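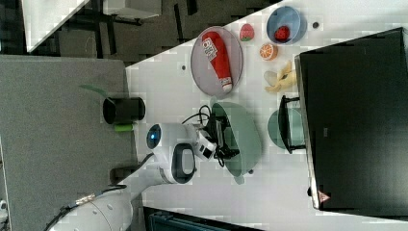 Azucena Barajas는 비행기 모드로 바꾼 뒤 일정을 열었더니 숙소 이름만 보이고 주소는 비어 있었다면서, 출발 전에 무엇을 저장해야 하는지 한곳에 모아 달라고 적어 보냈습니다. 이 장은 그 의견을 반영하여 순서를 다시 짠 것입니다. 이전 판에서 부록에 있던 오프라인 저장 항목도 이 장으로 옮겼습니다.

3장. 출발 전 설정

최종 수정: 2020년 8월 26일

이 장에서는 Putanar 앱에서 여행 한 건을 새로 만들고, 예약 내역을 넣고, 인터넷이 되지 않는 곳에서도 열 수 있도록 휴대전화에 저장하는 방법을 다룹니다. 계정 만들기와 로그인은 2장을 참고하십시오. 여행 중에 일정을 바꾸는 방법은 4장에 있습니다.

본문의 예시는 Bramwood에서 출발해 Baltard에서 하룻밤을 묵고 Cuautle까지 가는 일정입니다. 화면의 지명과 시각은 각자의 일정에 따라 다르게 표시됩니다.

3.1 시작하기 전에

다음을 준비하십시오.

- 교통편과 숙소의 예약 확인 메일 또는 예약 번호
- 여권에 적힌 것과 같은 영문 이름
- 와이파이 연결
- 휴대전화 저장 공간 2000MB 이상

저장 공간은 설정 > 저장 공간에서 확인할 수 있습니다. 지도를 저장하지 않고 일정만 저장할 때는 100MB로 충분합니다.

주의: 휴대전화의 절전 모드가 켜져 있으면 화면이 꺼질 때 저장이 중단될 수 있습니다. 저장을 시작하기 전에 절전 모드를 끄고 충전기를 연결하십시오.

3.2 새 여행 만들기

1. 첫 화면 아래쪽의 '여행'을 누릅니다.

2. 오른쪽 위의 '새로 만들기'를 누릅니다.

3. 여행 이름을 입력합니다. 이름은 나중에 바꿀 수 있습니다. 동행자에게도 같은 이름이 보이므로 알아보기 쉬운 것으로 정하십시오.

4. 출발지와 최종 목적지를 입력합니다. 예시에서는 출발지가 Bramwood, 최종 목적지가 Cuautle입니다. 중간에 들르는 곳은 여기서 넣지 않고 3.3에서 넣습니다.

5. 출발일과 귀가일을 고릅니다. 귀가일이 정해지지 않았으면 '미정'에 표시합니다.

6. '시간대'를 확인합니다. 기본값은 '현지 시각 따르기'입니다.

7. '저장'을 누릅니다.

참고: '현지 시각 따르기'를 선택하면 출발 시각은 출발지 시각으로, 도착 시각은 도착지 시각으로 표시됩니다. 표에 인쇄된 시각과 같은 방식이므로 대부분의 여행에서는 그대로 두면 됩니다. '집 시각 고정'은 가족이 집에서 일정을 함께 볼 때 씁니다. 이 설정에서는 표의 시각과 화면의 시각이 다를 수 있습니다.

밤을 넘겨 이동하는 교통편이 있으면 도착일이 하루 뒤로 표시되는지 반드시 확인하십시오. 자정 이후에 출발하는 편은 날짜를 잘못 넣기 쉽습니다. 예를 들어 저녁에 역으로 나가 자정이 지난 뒤 열차를 탄다면, 출발일은 집을 나서는 날의 다음 날입니다.

3.3 예약 내역 넣기

예약 내역은 메일을 전달하여 넣을 수도 있고 직접 입력할 수도 있습니다.

메일을 전달하는 방법

1. 여행 화면에서 '예약 추가'를 누르고 '메일로 추가'를 고릅니다.

2. 화면에 나오는 전용 주소를 복사합니다. 주소는 여행마다 다릅니다.

3. 메일 앱에서 예약 확인 메일을 열고, 내용을 고치지 말고 그대로 복사한 주소로 전달합니다.

4. 여행 화면으로 돌아와 화면을 아래로 당겨 새로 고칩니다. '확인 필요'라고 적힌 카드가 나타납니다.

5. 카드를 열어 이름, 날짜, 시각, 예약 번호를 원래 메일과 대조합니다.

6. 맞으면 '확인'을 누릅니다. 틀린 항목은 그 줄을 눌러 고칩니다.

카드가 나타나지 않으면 메일이 이미지로만 되어 있거나 본문 없이 첨부 파일만 있는 경우입니다. 그때는 직접 입력하십시오. 같은 메일을 여러 번 전달하면 카드가 중복될 수 있습니다.

직접 입력하는 방법

1. '예약 추가'를 누르고 '직접 입력'을 고릅니다.

2. 항공, 열차, 버스, 배, 숙소, 기타 가운데 종류를 고릅니다.

3. 별표가 있는 항목을 채웁니다. 숙소는 이름과 주소, 체크인 날짜와 체크아웃 날짜가 필수입니다.

4. 열차와 버스는 편명 칸에 숫자만 입력합니다. 예시의 Baltard행 버스는 117번이므로 '117'이라고 씁니다. 노선 이름은 메모 칸에 적습니다.

5. '저장'을 누릅니다.

참고: 숙소 주소는 되도록 현지어로도 넣어 두십시오. '주소' 아래의 '현지어 주소'에 넣으면 '큰 글씨로 보기'를 눌렀을 때 화면 전체에 표시됩니다. 택시 기사에게 보여 줄 때 씁니다. 예약 메일에 영문 주소만 있으면 숙소에 문의하여 받아 두십시오.

주의: 카드 번호와 비밀번호를 메모 칸에 적지 마십시오. 메모는 동행자 모두에게 보이며, 인쇄본에도 그대로 나옵니다.

3.4 환승 시간 정하기

앱은 앞 교통편의 도착 시각과 다음 교통편의 출발 시각을 비교하여, 간격이 짧으면 주황색 표시를 붙입니다. 기준은 직접 정할 수 있습니다.

1. 여행 화면에서 '설정'을 열고 '환승 여유'를 누릅니다.

2. '같은 역 또는 터미널'과 '다른 역 또는 터미널'의 시간을 각각 고릅니다.

3. 큰 짐이 있거나 어린이와 함께 간다면 '천천히 이동'을 켭니다. 도보 시간이 길게 계산됩니다.

주황색 표시는 알림일 뿐이며, 예약이 바뀌거나 취소되지는 않습니다. 앱에는 입국 심사와 수하물 찾는 시간이 포함되지 않습니다. 국경을 넘는 일정에서는 그 시간을 감안하여 기준을 넉넉하게 잡으십시오.

따로 산 표를 이어서 타는 경우, 앞 편이 늦어져도 다음 편을 운행하는 회사가 보상하지 않을 수 있습니다. 표의 조건을 먼저 읽어 보십시오.

3.5 동행자 초대하기

1. 여행 화면 위쪽의 사람 모양 단추를 누릅니다.

2. '초대'를 누르고 동행자의 메일 주소를 입력합니다.

3. 권한을 고릅니다. '보기'는 일정을 읽기만 할 수 있고, '편집'은 예약을 더하거나 지울 수 있습니다.

4. '보내기'를 누릅니다.

한 여행에 초대할 수 있는 사람은 5명까지입니다. 초대를 받은 사람이 수락하지 않으면 이름 옆에 '대기 중'이 계속 표시됩니다. 메일이 도착하지 않았다고 하면 스팸함을 먼저 확인하게 하고, 그래도 없으면 초대를 취소한 뒤 다시 보내십시오.

편집 권한이 있는 두 사람이 동시에 같은 카드를 고치면 나중에 저장한 내용이 남습니다. 지워진 내용은 '변경 기록'에서 볼 수 있으나 자동으로 되돌릴 수는 없습니다. 한 사람이 예약을 맡아 넣고 나머지는 보기 권한으로 두는 것이 편합니다.

3.6 오프라인 저장

이 단계는 예약을 모두 넣고 확인까지 마친 뒤에 진행하십시오. '확인 필요'로 남아 있는 카드는 제목만 저장되고 주소와 예약 번호는 저장되지 않습니다.

1. 와이파이에 연결합니다.

2. 여행 화면에서 '오프라인 저장'을 누릅니다.

3. 저장할 항목을 고릅니다. '일정과 예약'은 항상 포함됩니다. '첨부 파일'과 '지도'는 따로 표시해야 합니다.

4. '지도'를 골랐다면 구역을 정합니다. '머무는 곳 주변'은 숙소와 역 근처만, '이동 경로 전체'는 그 사이 길까지 저장합니다.

5. '저장 시작'을 누르고 막대가 끝까지 찰 때까지 앱을 닫지 않습니다.

6. '저장 완료'가 표시되면 비행기 모드를 켭니다.

7. 앱을 완전히 종료했다가 다시 열고, 예약 카드를 하나씩 눌러 주소와 예약 번호가 보이는지 확인합니다.

8. 비행기 모드를 끕니다.

오프라인 지도에서는 저장된 장소를 찾고 현재 위치를 볼 수 있습니다. 버스 도착 정보, 도로 공사, 영업시간은 표시되지 않습니다.

주의: 저장한 뒤 예약을 고쳤다면 다시 저장해야 합니다. 여행 이름 옆에 회색 점이 있으면 저장본이 오래되었다는 뜻입니다.

주의: 동행자의 휴대전화에는 자동으로 저장되지 않습니다. 각자 자신의 휴대전화에서 위 순서를 따라야 합니다.

3.7 종이로 인쇄하기

배터리가 떨어졌을 때를 대비해 일정표를 인쇄해 둘 수 있습니다.

1. 여행 화면에서 '내보내기'를 누르고 '인쇄용'을 고릅니다.

2. '요약'과 '전체' 중에서 고릅니다. 요약에는 시각과 장소만, 전체에는 예약 번호와 메모까지 들어갑니다.

3. 용지 크기를 확인하고 파일을 저장하거나 바로 인쇄합니다.

전체 인쇄본은 여권과 다른 가방에 넣으십시오. 요약본은 집에 있는 가족에게 주기에 알맞습니다.

3.8 자주 생기는 문제

숙소가 지도에서 엉뚱한 곳에 표시됩니다.
같은 이름의 길이 여러 도시에 있을 때 생깁니다. 카드에서 '위치 고치기'를 누르고 핀을 끌어 옮긴 다음, 오프라인 저장을 다시 하십시오.

도착 시각이 출발 시각보다 빠르게 나옵니다.
서쪽으로 시간대를 넘는 이동에서는 정상일 수 있습니다. 그렇지 않다면 도착일을 확인하십시오.

저장이 중간에 멈춥니다.
저장 공간과 와이파이를 확인한 뒤 '이어서 저장'을 누릅니다. 같은 지점에서 다시 멈추면 지도를 빼고 일정만 먼저 저장하십시오.

이름이 여권과 다르게 들어갔습니다.
앱에서 이름을 고쳐도 항공사나 숙소의 예약은 바뀌지 않습니다. 예약한 곳에 직접 연락해야 합니다.

지난 여행이 목록에서 사라졌습니다.
귀가일이 지난 여행은 '보관함'으로 옮겨집니다. 보관함에서 여행을 길게 누르고 '복사'를 고르면 같은 경로로 새 여행을 만들 수 있습니다. 예약 번호는 복사되지 않습니다.

3.9 바뀔 내용

9월 판부터 배편 예약도 메일로 추가할 수 있습니다. 그 전까지는 직접 입력을 사용하십시오. 이 장의 오류나 빠진 내용은 앱의 '도움말 > 의견 보내기'에서 알려 주십시오.

문서 담당: Emiliano Maldonado

다음: 4장. 여행 중 일정 바꾸기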